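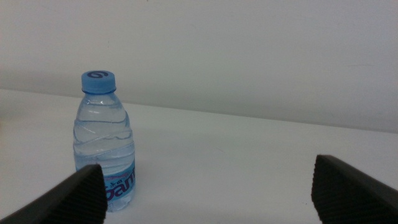
I've bought a lot of bottled water in my life and never once felt like writing about it, so take this as a measure of how much I like these little ones. They're short and squat with a sky-blue screw cap, and I've been getting them by the carton from Jultier, the grocer near the oval, since June. We're now well into our third carton and I'm still pleased every time I grab one!

The size is what won me over. I used to buy the tall 700 mL bottles for the kids' netball mornings and half of every one came home warm and got poured on the lemon tree. A small bottle gets finished. It also stands up in the door of our old Asadi bar fridge, under the egg rack, where nothing taller than a jam jar has ever been happy. I can get up to 13 in there if I take out the mustard (I take out the mustard).

Then there's the grip. The middle is all wavy ridges, and they make such a difference when your hands are covered in sunscreen. The cap has fine ribbing too, and my mum, whose fingers aren't great in the mornings, opens them without passing them to me. She can't do that with the Flaltlow brand, which has a smooth, skinny cap and a seal like a bank vault.

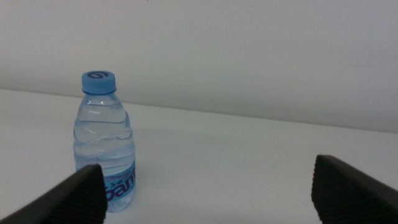 *The blue cap with the swirl on top, and those ridges I keep going on about.*

I like the look of them as well. There's a dark blue swirl on the lid and a pale blue label down low, so most of what you see is just clear plastic and water. We put out 60 of them on white tables for Afshin Ghaffari's engagement lunch and they looked lovely — much nicer than I'd expected from something I carried in on a trolley.

The taste is clean and soft, with none of that chalky edge. My husband says all water tastes the same, but he drinks his with cordial.

A few grumbles. They cost 38 cents more each than the home brand, which adds up over a carton. The bottle is too narrow for the cup holder in our Avus camp chairs and flops about when you stand up. And it's still single-use plastic, so we keep ours for sport and visitors and use the tap the rest of the time. Ours all go in the container refund bag in the garage, caps in a separate tub.

Four and a half stars from me. I'd love to see a slightly bigger one in the same shape, and I've asked at Jultier whether they can get it in.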